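1/ A Trirlow inicia nesta segunda-feira a publicação de notas técnicas sobre o ensino de tarefas domésticas a robôs por teleoperação. A primeira série trata do micro-ondas: abrir a porta, acionar os botões do painel, fechar a porta.

2/ O trabalho integra o projeto Clalside, conduzido no laboratório de Prekau. O posto utiliza dois braços, cada um com uma garra de dois dedos, diante de uma mesa branca com fundo de tecido.
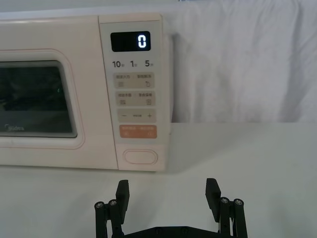
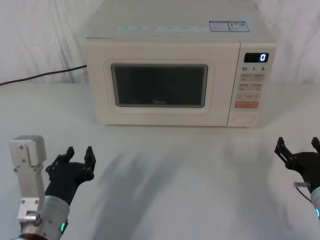
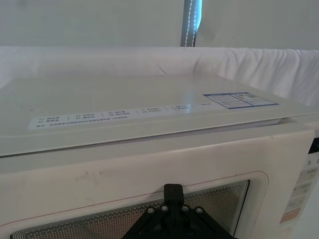
3/ A tarefa foi escolhida por reunir, em um único aparelho, três tipos de contato: pressão sobre um botão oval de abertura, toque em teclas de pequena área e empurrão sobre uma superfície rígida. Cada um exige do operador um gesto diferente.

4/ Na teleoperação, o operador conduz dois braços-guia e os braços do posto reproduzem o movimento. Registram-se as posições das juntas, a abertura das garras e o vídeo das câmeras, todos com a mesma base de tempo. A sincronização é verificada no início de cada turno.

5/ O ensino pela mão, em que o instrutor segura o próprio braço e o desloca, foi avaliado na fase anterior. O método continua em uso para tarefas de um só braço. Para o micro-ondas, foi preterido: a mão do instrutor encobria o painel nas imagens do punho, justamente no trecho em que o modelo mais depende delas.

6/ O conjunto atual soma 1.800 demonstrações, realizadas por 11 operadores. Todos passaram pela mesma formação, com exercícios de aproximação e recuo antes do primeiro registro válido.

7/ O protocolo estabelece que os braços partam sempre de posição recuada, com as garras abertas. O operador aguarda o sinal sonoro, executa a tarefa sem interrupção e retorna à posição de partida. Correções durante o movimento são permitidas e ficam no registro.

8/ Esse último ponto motivou consultas de grupos parceiros. A orientação da Trirlow é manter as correções. Um operador que erra o botão por poucos milímetros, recua e tenta outra vez fornece ao modelo informação sobre como se recuperar. Demonstrações sem nenhum desvio produziram políticas frágeis em nossos ensaios.

9/ São descartados os registros com perda de quadros, contato da garra com a mesa acima do limite de força ou deslocamento do aparelho que obrigue a reposicioná-lo. O descarte é decidido por um revisor que não participou da sessão.

10/ A posição do micro-ondas varia entre blocos de demonstrações. São 4 posições de referência na mesa, com pequenas rotações em torno de cada uma. Nos primeiros blocos o aparelho permanecia fixo, e o modelo treinado com esses dados apertava o ar quando a porta estava alguns centímetros fora do lugar.

11/ Quanto às câmeras: a vista superior orienta a aproximação e as vistas de punho orientam o contato. Retirar as câmeras de punho do treinamento prejudicou sobretudo o acionamento das teclas. A abertura da porta foi menos afetada, resultado que atribuímos ao tamanho do botão oval.

12/ Nos ensaios de validação, a política concluiu a sequência completa em 82% das tentativas. As falhas concentram-se no fechamento da porta: o braço empurra próximo demais do lado da dobradiça e o trinco não engata. Um bloco adicional dedicado a esse gesto está em preparação.

13/ Registra-se a contribuição da Yammine, responsável pelos braços-guia. A revisão mais recente reduziu o atrito da junta do punho, queixa recorrente dos operadores em sessões longas. O tempo contínuo de operação permanece limitado, com pausa obrigatória entre blocos.

14/ Às equipes que pretendem reproduzir o protocolo, recomenda-se atenção à iluminação. As sombras dos próprios braços sobre a mesa mudam com a posição das luminárias, e dois blocos gravados em horários distintos podem diferir mais do que se supõe. Adotamos luz difusa e cortinas fechadas durante todo o turno.

15/ Recomenda-se igualmente anotar o estado inicial do visor do aparelho em cada registro. Um micro-ondas que conserva na memória um tempo já programado altera a tarefa, ainda que a sequência de movimentos pareça idêntica.

16/ A documentação do protocolo, com a ficha de revisão e o roteiro de formação dos operadores, será disponibilizada em julho aos parceiros do Clalside. O acesso ao conjunto de demonstrações dependerá de solicitação formal e da assinatura do termo de uso.

17/ A próxima nota tratará da coordenação entre os dois braços: um mantém a porta aberta enquanto o outro introduz um recipiente. Dúvidas sobre esta série podem ser enviadas em resposta a esta publicação e serão encaminhadas à equipe de Prekau.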